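Tomatoes in the same bed year after year — who's stopped rotating?

Started by muddyknees_carol
2018-10-25

Pulled the last of my tomatoes this week and I'm already arguing with myself about next year. I have one bed that gets proper sun, and it's had tomatoes in it 5 years running. Every book I own says move them. Move them where?? The other beds sit behind the garage and get light until lunch if I'm lucky.

Yield was fine this summer but the lower leaves went spotty and yellow by September, earlier than last year I think. So is that the soil, or just the rain we had? Would love to hear from people in the same boat.

---

hellthorpe_plot

I gave up rotating a long time ago. My whole garden is 35 feet long, so moving a plant from one end to the other isn't fooling any fungus. I clear out every scrap of leaf in fall, dump compost on top and mulch heavily as soon as the seedlings go in. I still get spots. I also get more tomatoes than my neighbors will take off me.

---

beanpole77

Going to disagree with that. I did the same thing until wilt got into the bed, and I mean whole plants flopping over in the afternoon, brown streaks when I cut the stem. Once that's in the soil it hangs around for years. I had to grow beans and lettuce there and put the tomatoes in tubs by the driveway (ugly, but they did great).

Carol, did you cut any stems open when you pulled them?

---

muddyknees_carol

I didn't! They're on the pile behind the shed, so I can go look tomorrow. No flopping though, just the spots, starting at the bottom and working up.

---

hellthorpe_plot

Bottom up with spots sounds like plain old leaf blight to me, with the soil splashing up when it rains. Take the low branches off and get straw down early. And get those plants off your pile if it doesn't heat up. Mine never does, so mine go in the trash.

---

Prillum

Jumping in on the variety side. I grew 17 plants this year, half of them an heirloom I got at the Whitlock seed swap and the rest a hybrid with a string of letters after its name. Same bed, same watering. The heirlooms looked terrible by the end of summer and the hybrids kept going until frost. They don't taste as good, I'll admit that. But if you can't move the bed you can at least change what you put in it.

---

beanpole77

Agree on the letters, but check which ones. V and F are the wilts and they do nothing for leaf spots. People see a long label and think it covers everything.

---

Prillum

Fair, I should have said that. Mine was sold as blight tolerant as well as the V and F. I'll dig out the packet.

I put the longer version on my garden page, pasting it in so you don't have to click:

One bed, no rotation: my notes 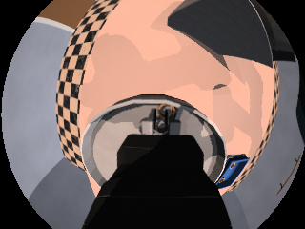 2 min read

I've kept tomatoes in the same spot since we moved to Brurnar, and I've changed my mind about most of it. The first few years I dug the bed over every fall and fed it far too much, so I had huge leafy plants and not much fruit. Now I don't dig. Compost goes on after the plants come out, leaves on top of that, and I pull it all back a little in spring so the soil warms up. Plants go in further apart than I'd like and every one gets a stake. I water at the base in the morning, and I wash the stakes before they go back in the garage.

---

muddyknees_carol

Thank you, that's really helpful. I crammed mine in this year, so spacing could be a big part of it. How far apart is "further than I'd like"?

---

Prillum

Three feet. It looks silly in May and then by July you can't get between them!

---

beanpole77

I'd still rest the bed for a season if you can stand it — a couple of tubs would get you through one summer. But cut those stems first and see what's in there.

---

muddyknees_carol

OK, went out with the pruners this morning. Cut a bunch of them near the base and they were all clean and pale green inside, no brown. So I'm staying put for one more year, with straw, wider gaps and two tubs by the steps in case beanpole is right. The old plants are bagged up for the trash.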